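特集 家庭のことばを棚に並べる
港町クローナムトンの多言語児童書サービス

クローナムトン市立図書館の児童室では、著者名の五十音でも対象年齢でもなく、本文の言語によって書架が分かれている。アムハラ語、タミル語、マラヤーラム語、オランダ語、中国語、日本語。港に近いソルトゲート地区の分館に置かれていた小さな外国語文庫が、本館の改修にあわせて移され、現在の形になった。移設の際に棚の名称を「外国語」から「家庭のことば」に改めたのは、利用者の多くにとって、そこに並ぶ本がむしろ最初に覚えた言語の本だからである。

児童サービス主任の青木なつみ氏は、名称の変更に先立ち、保護者から寄せられた意見を半年かけて読み込んだ。学校で用いる言語と家庭で用いる言語が異なる世帯では、子どもが就学して間もなく、家庭の言語で話しかけられても学校の言語で返事をするようになる。その変化を惜しむ声は多かったが、図書館に何を求めるかという点になると、意見は一様ではなかった。語学教室を望む人もあれば、静かに本を読める場所だけでよいという人もいた。青木氏は当時の記録に「教えてほしいという希望と、教え込まないでほしいという希望が、同じ用紙に書かれていることがある」と記している。
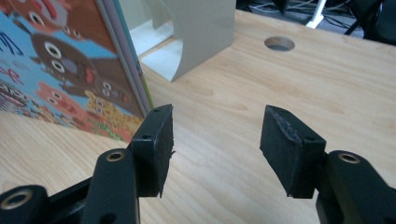

第6巻第2号 8ページ

こうした経緯から、同館は語学の指導を行わず、資料の収集と読み聞かせ、家庭への貸出を事業の柱とする方針を定めた。読み聞かせは毎月、各言語の読み手を招いて開かれる。対象は就学前から小学校低学年までの児童であるが、兄姉や祖父母の同席を妨げない。実際、アムハラ語の回では、祖父母が前列に座り、物語の途中で言い回しについて意見を述べることが珍しくない。

読み手の一人であるエルダナ・アセファ氏は、こうした口出しを歓迎している。同じ昔話であっても、地方によって結びの文句が異なり、登場する動物が入れ替わることもある。刊行された本の本文だけを正しいものとして読めば、家庭で聞いた話を覚えている子どもは戸惑う。アセファ氏は本文を読み終えたあと、会場に別の結末を知る者がないかを必ず尋ねることにしている。語られた別話は、本人の了解を得たうえで職員が書き留め、児童室の綴りに加える。この綴りは貸出の対象ではないが、閲覧は自由である。

選書の基準

多言語の児童書を集めるうえで最も時間を要するのは、購入ではなく選定である。同館では、翻訳絵本と、その言語で最初から書かれた絵本とを区別して扱っている。翻訳絵本には、異なる言語の版を並べて読めるという利点がある。兄弟で読める言語が違う家庭や、父母の言語が異なる家庭では、同じ絵を囲んでそれぞれの言語で読むことができる。一方で翻訳絵本ばかりを揃えると、どの棚にも同じ題名が並び、その言語に固有の韻や数え歌、掛け言葉が抜け落ちてしまう。

タミル語と英語の双方で編集の経験をもつヴィマラ・スンダラム氏は、選書の助言にあたって、声に出して読んだときの息の長さを重く見る。見開きごとの文章が長すぎると、読み手は文の途中で頁をめくらざるを得ず、絵と音がずれる。翻訳によって文章の長さが変われば、原書では保たれていた間合いが崩れることもある。同氏は候補となる本をすべて音読し、頁をめくる位置で文が途切れるものには印をつけて返す。印がついた本がただちに外されるわけではないが、読み聞かせ用ではなく家庭貸出用に回されることが多い。

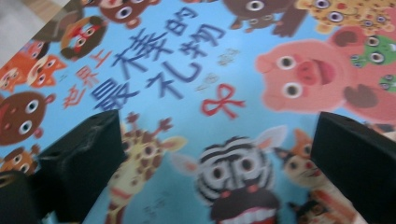
音読による確認は、文字体系の異なる言語の場合にとりわけ意味をもつ。漢字で書かれた本文は紙面に占める面積が小さく、短い文章に見えても、声に出せば相応の時間がかかる。反対にマラヤーラム語の本文は、一語が長く、行が混み合って見えるため、保護者が難しい本だと早合点して棚に戻す例がある。同館が書架の側板に、対象年齢のほか、音読に要するおおよその時間を掲げるようにしたのは、この種の行き違いを減らすためである。

購入の経路も言語によって大きく異なる。取次を通じて入手できる言語は限られており、残りは現地の書店や小規模な版元に直接注文する。請求書の書式、送金の手続、関税の扱いは国ごとに違い、同じ書名で内容の異なる版が届くこともある。受入を担当するマニカンダン・タンピ氏は、注文票に書名だけでなく、冒頭の一文と頁数を書き添える書式を考案した。版元の側で照合がしやすくなり、取り違えによる返品は目に見えて減ったという。

目録の問題

受け入れた本を利用者に届けるには、目録が要る。ここに、多言語サービスに固有の難しさがある。従来の目録では、ラテン文字以外の書名はすべて翻字によって記録されてきた。翻字は職員にとって便利であるが、家庭の側から見れば、自分の言語の書名が見慣れない綴りに置き換えられることを意味する。翻字の方式が複数ある言語では、検索しても見つからないという苦情が絶えなかった。

クローナムトン市が導入した目録システム「ヘソラ」は、原文字による書名、翻字、意訳の三つを同列の項目として保持する。検索はいずれの項目からも行える。導入にあたっては、過去に受け入れた本の原文字を入力し直す必要があり、作業は現在も続いている。奥付の記載が本文と異なる文字で印刷されている本や、表紙と標題紙で書名が違う本については、標題紙を優先し、表紙の書名を別題として記録する規則が設けられた。

規則を定めても、判断に迷う例は尽きない。二言語を併記した絵本をどの棚に置くかは、その代表的なものである。同館では当初、併記本を独立した棚にまとめていた。ところが、その棚は学習教材の棚と受け取られ、家庭で楽しむための本を探す利用者が近づかなくなった。現在は、併記本を学校の言語ではない側の棚に置き、背に細い帯を貼って区別している。

家庭への貸出袋

棚の整備と並んで同館が力を入れているのが、家庭向けの貸出袋である。仕事の都合で開館時間内に来館できない保護者のために、布製の袋に6冊の本を入れ、学校や診療所を通じて届ける。港湾の勤務は早朝から始まるため、夕方の開館延長だけでは利用の機会が広がらないことが、以前から指摘されていた。

袋の中身は職員が選ぶが、一冊は必ず文字のない絵本とする。家庭の言語を話せても読めない保護者は少なくない。自身が別の言語で教育を受けた場合や、就学の機会が限られていた場合、読み聞かせを求められること自体が負担となる。文字のない絵本であれば、誰もが自分の言葉で語ることができる。袋に添える案内文にも、本文のとおりに読む必要はない旨が明記されている。

ライナー地区の小学校で教えるヘリット・フロングワネ氏は、貸出袋が学級に及ぼした変化を次のように述べる。「以前は、家で何語を話すかと尋ねると、下を向く子がいました。袋が教室を通るようになってからは、自分の袋に入っていた話を級友に説明する子が出てきました。説明は学校の言語でするのですが、登場人物の名前だけは家の発音のまま言います。級友もその発音で覚えます」

もっとも、同氏は効果を性急に論じることには慎重である。家庭の言語で多く読んだ子どもが学校の成績でも伸びるという期待は、保護者にも教員にもある。しかし、成績の向上を目的に掲げれば、伸びなかったときに家庭の言語が原因とされかねない。学校と図書館の間では、貸出袋の利用状況を成績の資料と結びつけないことが申し合わされている。

本の傷みと補修

よく読まれる児童書は傷む。貸出袋で家庭を巡る本は、とりわけ背の上端と表紙の角が弱りやすい。国内で流通しない本は買い替えがきかないため、補修の方針は一般の児童書よりも保守的に定められている。粘着テープによる応急処置は原則として行わず、外れた頁は和紙と糊で継ぎ、背の緩みは早い段階で締める。版元が既に廃業している本については、状態のよいうちに館内閲覧へ移すことも検討される。

家庭に対しては、破損を自分で直さず、そのまま返却するよう求めている。弁償を案じて返却をためらう例があったため、通常の読書による傷みには費用を請求しないことを、各言語の案内文の冒頭に置いた。この一文を加えた年の10月から、長く戻らなかった本が少しずつ返却台に現れるようになった。頁の間に手紙が挟まれていることもあり、青木氏はそれらを本の履歴とともに保管している。

補修を終えた本は、元の棚に戻す前に短い期間、職員の手元に置かれる。糊の乾きを待つためであるが、この間に目録の記載を改めて確かめ、原文字の誤りがあれば正す。受入時には見落とされていた献辞や、訳者による後書きの存在が、補修の机で判明することもある。 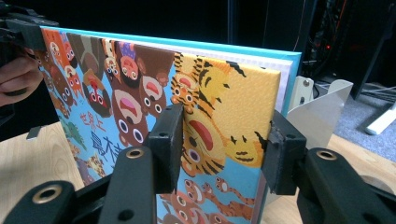 貸出袋の利用を希望する家庭は、どこに申し込めばよいのか。

申込用紙は本館児童室とソルトゲート分館のほか、ライナー地区の小学校でも受け取ることができる。用紙には希望する言語と子どもの年齢を記入し、読める言語と話せる言語が異なる場合は、その両方を書き添える。家庭の言語を一つに決める必要はなく、複数を挙げた場合には、それぞれの言語の本を組み合わせた袋が用意される。貸出期間は8週間で、学校を通じて返却してもよい。

今後の課題として同館が挙げるのは、読み手の確保と、年長の児童に向けた資料の不足である。絵本の時期を過ぎた子どもが家庭の言語で読み続けようとすると、選択の幅は急に狭まる。読む力は低学年の水準にとどまっていても、関心は年齢相応に広がっており、幼児向けの本では満足しない。スンダラム氏は、漫画や料理の本、スポーツ選手の伝記など、文章が短く題材の新しい資料を優先して集めるよう提言している。タンピ氏のもとには、現地の版元から取り寄せた見本が届き始めた。

読み聞かせについては、成長した利用者が読み手として戻ってくる例も出ている。アセファ氏の回では、かつて前列で聞いていた生徒が、弟妹の世代に向けて数え歌の部分を受け持つ。生徒の発音には学校の言語の調子が混じるが、祖父母から訂正の声が上がるたびに、読み直しながら先へ進む。次の読み聞かせはアムハラ語の回で、会場は本館児童室、開始は午前10時である。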